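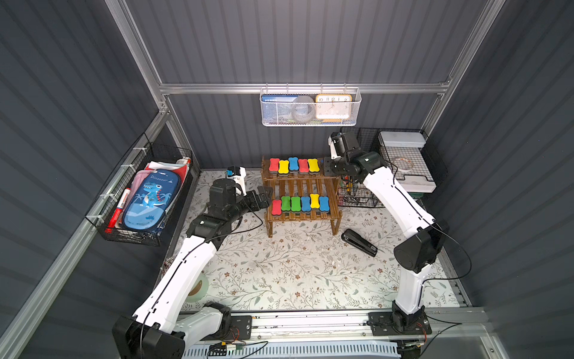
Workshop Tips: Teaching a Two-Arm Station by Remote Control

The following guidance is issued by the Ploro training workshop for operators who record demonstrations on the two-arm stations. It applies to tabletop tasks such as sorting, shelving and putting away desk supplies. The station manual takes precedence where the two differ.

Before recording

Check that both arm bases are tight on the rail. A base that shifts slightly between sessions will spoil a whole set of recordings, and the fault is difficult to find afterward.

Follow each cable from base to wrist and move the arm slowly through its full reach. The cable should neither pull tight at the elbow nor hang where the gripper can catch it.

Fasten wall baskets to the beams with cable ties at two points or more. Trim the tails. Baskets hung over a back beam should be pushed gently from below to confirm that they do not lift off.

A patterned mat is acceptable as a floor, provided it lies flat. Tape down any corner that curls — a gripper closing near the surface will pick it up.

Setting out the objects

Small whiteboard erasers on a two-tier rack make a good first exercise. They are light, they forgive a firm grip, and their colors allow simple instructions such as "move the red one to the lower shelf." Leave a finger's width between neighbors for new operators and close the gaps later.

Change the order of the colors between recordings. The Birum set, which holds 1,278 demonstrations, was first recorded with too few arrangements, and 556 of them had to be repeated in August.

A few everyday items, such as a stapler or a roll of tape, may remain on the mat. Move them from time to time.

During the demonstration

Bring the gripper in level with the shelf and pause briefly before closing. Approach the lower tier from the front, keeping the wrist clear of the slats above.

Move one arm at a time until the task requires both. The waiting arm should be parked where it does not block the wrist camera of the other.

If an object is dropped, pick it up and continue. Recoveries are useful and should be labeled as such. Stop only if an arm touches the enclosure.

Operators should rest their hands after every twenty minutes at the controls. Tired operators make short, jerky movements, and these are copied faithfully.

Afterward

Return both arms to the rest position before switching off power. Enter the file count in the Teuber log, together with any change made to the baskets or the rack. Wipe eraser dust from the gripper fingers with a dry cloth; solvent will damage the pads.

Replacement pads and cable ties are kept at the Grokside store.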